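Home > Furniture and Fixtures > Desks and Tables

Is a $67 surface protection plan for a bamboo desktop worth anything?
Asked in May. Viewed 3,482 times.

plainpine

I'm buying a bamboo desk from Karamanlidis, the furniture place out on the bypass. The desk is priced fairly and I have no complaint about it. At the register they want to add something called Etdale Surface Cover for $67. You get a bottle of oil, a cloth, and a card that says they will repair or replace the top if it stains, scratches or "dries out" within seven years.

The salesman told me bamboo is thirsty and will crack inside two winters if I don't oil it. I asked him how oil gets into a top that already has a shine on it and he said it "finds its way." That didn't inspire much confidence. The leaflet also says the oil was tested to 3,000 wipes, with no word on who was wiping or what happened at wipe 3,001.

My old desk was pine, I never put a thing on it, and it lasted until I gave it away. I have until the delivery date to add the plan. The top is the striped kind with a gloss on it, glued strips as far as I can tell, with a round grommet hole for the cables. Heat is forced air and the house gets dry in the winter. Has anyone made a claim on one of these and gotten money back?

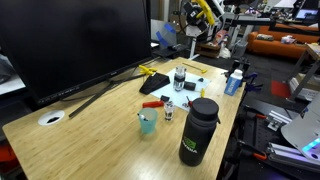

Jonitwood

Skip it. I paid for one of these plans on a dining table from a different store and tried to use it once. The table had a white ring from a mug. First they wanted the receipt for the plan, which I had. Then they wanted the date of the spill, and it had to be reported within seven days of "the incident." I don't keep a diary of my mugs. Claim denied.

On the oil, your instinct is right. If the top is shiny out of the box it almost certainly has lacquer or some other clear coat on it. Oil can't soak through that. It sits on top, feels greasy for a week, picks up dust, and then you buy a cleaner to get it off. I would bet they sell the cleaner too.

Easy check: put a drop of water somewhere you won't see it, near the back corner. Give it ten minutes. If it's still beading, the finish is doing its job and there's nothing to feed. If it goes dark, the wood is drinking and oil might do some good, but a plain can from the hardware store costs a fraction of what they're asking.
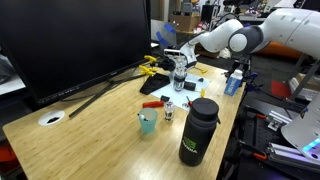

The other thing I'd look at is the underside. Cheap desks get finished on top and left raw underneath, so one face takes on moisture and the other doesn't, and the top can cup. No plan I've read covers cupping. They call it natural movement. A coat of something on the raw side will do more for a dry house than anything you rub on the top. Check the inside edge of the grommet hole as well. It's a fresh cut, and quite often it gets no finish before the plastic ring goes in. Pull the ring out, dab some varnish around the cut, let it cure, push it back.

And read what "scratches" means on the card. Mine said "a single accidental scratch," and regular wear was excluded. A desk gets almost nothing else.

Zerkura

i had the etdale one. never claimed so cant say if they pay. the oil smelled like oranges and my desk looks the same as before. the cloth is good, i use it on my glasses

Jonitwood is a bit hard on them imo. if you have kids with markers maybe the plan makes sense? but read the part about ink first, i think permanent marker was excluded, dont quote me

also get felt pads for anything with metal feet. the monitor stand is what scratched mine, not anything i spilled
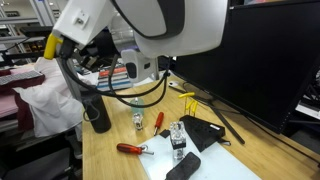
Light wooden desk with a honey-colored grain, tools and small objects on top.

plainpine (original poster)

Thanks. I did the water drop on the floor model while the salesman was with somebody else. Still a neat bead when I came back from looking at chairs, so I don't believe the thirsty story anymore. I also got hold of the full terms. "Drying out" is covered only if you can show a receipt for a new bottle of their oil every year.

I'm passing on the plan and putting felt pads under the monitor stand. Still no idea if the underside is finished, the floor model was too low to get a look. Will check when it's delivered.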